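Praying with Scripture, session 4
Handout and notes, Tullelow parish evening course
Tutor: Imani Masanja. Notes typed up by Dennis Urio

Read before you come: Luke 24, the Emmaus road. Twice if you can. Slowly the second time.

Recap from last time

Lectio divina = "divine reading". Old monastic habit, goes back to the Desert Fathers and before that to the way Jewish teachers chewed over the text. Benedict gives it fixed hours in his Rule (ch. 48). Guigo the Carthusian, 12th century, sets it out as a ladder with rungs. Latin names are below, you don't have to learn them but they come up in all the books.

Lectio - read
Meditatio - turn it over
Oratio - answer
Contemplatio - rest

Kipchumba asked whether the rungs must go in order. Guigo says one leads to the next. Imani: in practice people slide up and down all the time. Don't grade yourself. If you get stuck on reading for a month, read for a month.

Tonight: what to do when it goes dry

Main term to know is desolation. From Ignatius of Loyola, Spiritual Exercises, the rules for discernment. Opposite is consolation. Careful, these are not just "feeling sad" and "feeling happy". Consolation is any increase in faith, hope and love, and it can come with tears. Desolation is the pull the other way: heaviness, restlessness, no taste for prayer, a sense of being seperated from God.

Ignatius gives reasons why it happens. Put briefly:
- we have been lazy or careless in prayer
- it tests how far we go without the reward
- it teaches that consolation is a gift and we can't make it ourselves

Musyoka was not happy with the first one. Said it sends anxious people hunting for faults. Fair point, and long discussion. Imani's reply: look once, briefly, and if nothing comes up move on to the other two. Don't dig. Scruples are a separate subject (see the end).

The rule everybody quotes: in time of desolation never make a change. Whatever you decided when you were in a good place, stick to it. If you set aside fifteen minutes, do the fifteen minutes. Ignatius says even a little longer, to go against the temptation to cut it short. He means changes to spiritual resolutions made under the influence of the mood. He does not mean you can't change job or see a doctor.

Which brings us to: dryness and depression are different things, and can also turn up together. If you are not sleeping, not eating, can't see the point of getting up, please talk to your GP as well as to a priest. Imani said this twice and asked for it to go in the notes.

John of the Cross

Often mixed up with Ignatius here. "Dark night of the soul" gets used for any bad week. John means something narrower. In the Dark Night, book 1, ch. 9, he gives three signs for telling the night of the senses from plain slackness or low spirits:

1. No satisfaction in the things of God, but none in anything else either. (If telly is still great and only prayer is dull, it's probably not this.)
2. You are troubled about it, think you're going backwards, want to serve God and feel you don't.
3. You can't meditate with the imagination as you used to, however hard you try.

All three together. One alone doesn't tell you much.

His advice: stay quiet, don't force the old method, be content with a simple loving attention. Which sounds like contemplatio on Guigo's ladder. Compare the two if you are writing the short piece.

Psalms for dry times

Psalm 13 - how long, O Lord
Psalm 42 - as the deer longs
Psalm 63 - in a dry and weary land
Psalm 88 - ends in darkness, no turn at the finish. Worth noticing that it was kept in.

Numbering: Catholic bibles from before the sixties mostly follow the Greek/Latin numbers, so one less for most of these. Psalm 63 is 62 in the Douay. Psalm 13 is 12. Victor brought his grandmother's Douay and we all got lost for a bit.

Group exercise (twenty minutes)

Psalm 63, first eight verses. Read aloud, three different voices, silence after each one. First reading, listen for a word. Second, ask why that word. Third, say something back to God, silently. Then share the word only. No explaining, no commenting on anybody else's. If you'd rather pass, say pass.

Words we had: thirst, night, cling, shadow, cling again.

Some of the group found the silence too long. It was 4 minutes. It does get easier.

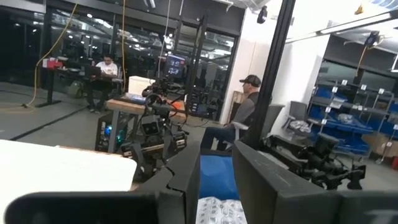 Home practice for the fortnight

Pick one passage and keep it, don't hop about. Same time of day if possible. Sit down, sign of the cross, ask for help in your own words. Read. Stop where it catches. When the time is up say an Our Father slowly and get up, even if nothing happened.

Afterwards write two lines at most. Where was I drawn, where did I resist. Not an essay. Bring the notebook but you won't be asked to show it.

If you do the rosary already keep it going, this isn't meant to replace it. Kipchumba uses the gospel of the day and then one decade on it, seems a good way in.

Short piece (only those taking the certificate)

"Compare Ignatius and John of the Cross on dryness in prayer." 2000 words max. Use the primary texts, any decent translation. Give chapter or rule numbers so they can be found, page numbers vary between editions. To Imani by the end of June. Please no printouts of web pages stapled to the back.

Reading

Ignatius, Spiritual Exercises, paragraphs 313 to 336 (both sets of rules, first set matters most)
John of the Cross, Dark Night, book 1, chs. 8 to 10
Guigo II, Ladder of Monks, short, do read the whole thing
Rule of Benedict, ch. 48
Catechism, 2705 to 2719 for meditation and contemplative prayer, then 2731 on dryness

Parish library has one copy each of the Guigo and the John, two week loan, write your name in the book on the shelf.

Next session

Scruples, and the examen at night. Musyoka to lead the opening prayer, Victor to read. Saturday morning group is doing the same material if you can't make the evening, ask Imani first as the room is small.

Correction to handout 3: Cassian's Conferences on prayer are numbers 9 and 10, not 10 and 11. My mistake. D.U.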